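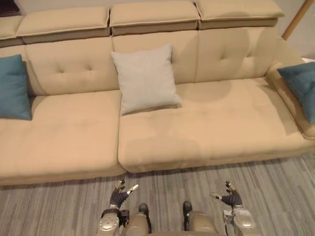 Willell customer support
Ticket: Seat cushions drifting apart, and a mark on the right one
Status: Solved
Product: Longo sectional, sand
Opened by: Nidia Guzmán
Opened: Jul 12, 2026

Message from Nidia Guzmán

Hi there, I've had my Longo since December and on the whole I love it (everyone who comes round ends up half lying down on it, it's so deep). Two things are bothering me though, and I'd like to sort them before they get worse.

First, the gap. The two big seat cushions won't stay up against each other. I push them together in the evening, put the pillows back, and by the next night there's a gap down the middle again, right where the grey pillow sits. I've lost a pen and a hair clip down there so far. It's always the right-hand cushion that has moved, as far as I can tell.

Second, there's a faint darkish smudge on the front of the right seat cushion, the bit that faces the room. No idea what it is. I've only gone over it with a dry cloth, which did nothing, and I didn't want to start scrubbing and make a pale patch. Do the covers come off? I couldn't find a label.

Also, small question, are the headrests meant to be pushed down at the back or just left? Mine look a bit different in height depending on who's been sitting there.

Thanks!
Nidia

Reply from Willell support

Hello Nidia, thanks for getting in touch. A few questions so we can point you the right way:

Is there a fabric strip on the underside of each seat cushion, near the back?
Is the sofa on carpet or a hard floor?
Does the smudge feel sticky or raised at all?

The headrests can be left as they are. If one looks low, lift it straight up by both corners and let it settle.

Message from Nidia Guzmán

Right, I've had a proper look. Took all the pillows off (the teal ones live at either end, the grey one in the middle) and lifted the right cushion out, which is heavier than you'd think! There is a strip underneath, the grippy sort, and it was folded back on itself and full of fluff. The left one is flat and clean. So that may be my answer.

Carpet, and the base doesn't move at all, I gave it a good shove with my hip.

The smudge isn't sticky. Smooth, same as the rest of the fabric, just darker. I think it could be from the backs of people's legs, it's at that sort of height.

Found the pen. Not the clip.

Reply from Willell support

That folded strip would certainly let the cushion creep. Please hoover both strips, smooth the right one out flat and press it down by hand, then leave the cushion off for 10 minutes before refitting. Slide it in from the front, back edge first, and push it towards the other cushion last.

The seat covers on this model don't come off. For the mark, use a white cloth wrung out in lukewarm water with a drop of washing-up liquid. Dab from the outside in and go over the whole front face lightly so you don't get a tide line. Try it first somewhere low down at the back.

Message from Nidia Guzmán

Update after 2 weeks. The gap is so much better! There's still a sliver by the end of a long film – I can live with that – but nothing you'd lose a pen in. The strip has stayed flat, I checked it again this morning when I was hoovering.

Smudge: I did the dabbing twice, with a day in between. I'd say it's 80% gone. You can find it if you know where to look and the light's coming in low. I'm leaving it alone now.

The clip was in my coat. You can close this one, thank you for being so patient with me.

Ticket closed by customer.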